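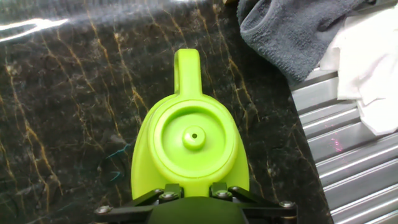 Grip force rules for household items, how strict are you?

Posted by marlowe_k, February 6, 2022

Hi all, long time lurker. I'm writing the house rules for our little arm at work (two finger parallel type, wrist cam, nothing fancy) and I'm stuck on the section about thin plastic things. Bottles, sprayers, anything hollow with a handle. Right now my draft says "lowest force that holds the object for 20 seconds without slipping, then add a bit." My coworker says "a bit" has no business in a written rule and I kind of see her point, but I also don't want to hand people a table with 800 rows in it that they'll never open.

So what do you all have in your documents? Do you write a number or a procedure?

----

tinsnips

Procedure, every time. We tried numbers. Somebody typed up a sheet for the Clultska cell with a force for every object we owned, 1,629 of them by the end, and it was out of date the week it was printed. Same shampoo bottle, half full instead of full, totally different grip.

What we do now is a hold test like yours and then a shake test, and both get written on the run card with initials. Takes a minute.

----

dorsey_robotics

Gonna disagree with tinsnips here. A procedure is fine when the person running it is careful. When it's the end of the day and they want to go home, the hold test becomes a five second squint. A number in the config can't get tired. I'd put a hard ceiling per material class (thin plastic, thick plastic, glass, cloth, whatever) and let people do their hold test underneath that ceiling.

Also, and this is the thing I'd put on page one: say WHERE to grab it. Most of the cracked stuff I've seen was grabbed at a perfectly sensible force in a dumb spot.

----

marlowe_k

Ooh, the where part is good, I have basically nothing on that. The green one at the top of my post is a decent example. It has that loop handle up top and a body that flares out, and in that hold the clamps are on the body with the handle left free. Half my team would say grab the handle, it's a handle! But then the body is free to swing and you've got your pivot way up high. I've been telling people body first, handle only if the task is about the handle. No idea if that's a real standard anywhere or just me being bossy.

----

Jasper Prins

It's a fair house rule. I'd word it by task though. If the next step is a handoff to a person, you want the handle open and facing them. If the next step is setting it down, you care about the base. "Body first" covers both of those pretty well but it fails for pouring, where I want the grip close to where a hand would go.

On flared shapes I'd add a line about slip direction. A body that gets wider toward the bottom sort of hangs itself in the fingers if you're gripping above the wide part. Flip it over and it wants to squirt right out. We have that written down at Plillesach after a very loud afternoon with a watering can.

----

quietcorner22

Can I be the annoying one and ask about the counter? That's polished stone with a ribbed steel surface right beside it. My rule for hard surfaces is a soft mat under the whole work area until the grasp has been repeated 20 times with no drops, and only after that do you get to run over bare stone. I've seen a plastic housing go from waist height onto granite and it's not pretty.

And the cloths. I'd want them either on the task list or out of reach. Loose cloth gets dragged by a finger linkage so easily!

----

dorsey_robotics

Oh come on, it's a kitchen. If you clear every towel and mat every counter you're testing in a lab with a kitchen sticker on it. The whole point of home tasks is that there's a towel there. I'd rather have a rule about how fast the arm goes near cloth than a rule that bans cloth.

----

quietcorner22

I didn't say ban, I said on the list. If it's written down as part of the setup then whoever repeats the run knows to put it there. If it's just lying around, the next person's results won't match yours and you'll spend a day figuring out why. Ask me how I know.

----

tinsnips

With quietcorner on this one. We do a setup card: object, surface, anything else within reach of the arm, lights. The lights line sounds fussy, but shiny dark stone throws glare and our wrist camera hates it. There's a pale streak in the top left corner of yours, marlowe. Might be harmless, but I'd note it on the card.

----

marlowe_k

Yeah, the glare is fair, I'd stopped seeing it. Adding a lights line.

I'm less sold on the mat. It changes how things sit when you put them down, and then you have to redo your set-down heights when it comes off. Maybe mat for first grasps only, and no set-downs on it?

----

quietcorner22

I could live with that. Lift and hold over the mat, five clean ones at the very least, then mat off and start your set-downs from low. Still think 20 is the right number.

----

pepperpot_jo

Jumping in with a dumb one, do any of you put the screws in your rules? Our Gikico gripper has a bunch of exposed screw heads on the linkages and one backed itself out after nearly 1,800 cycles. Found it in a mixing bowl. Now we do a finger check and a paint pen mark across every head before each session, and if the line's broken you stop and retighten.

----

Jasper Prins

Paint pen, yes. We do it on the Vermeulen arms too, plus the clamp pads, which wear on the inside edge first. Worn pad means your hold test from last month is worthless, so I'd tie the two together: new pads, new hold test.

----

marlowe_k

Stealing all of that. Draft two so far: hold test plus shake test with initials, a ceiling by material, grip spot chosen by the next step, setup card with cloths and lights on it, screw marks, pads. Mat is still in brackets with a question mark next to it. I'll post the text once my coworker has been through it with her red pen, and dorsey, if you have your ceilings written down by class I'd love to see how you split thin from thick.

----

dorsey_robotics

Will dig it out tonight. Fair warning, the split is "can I dent it with my thumb."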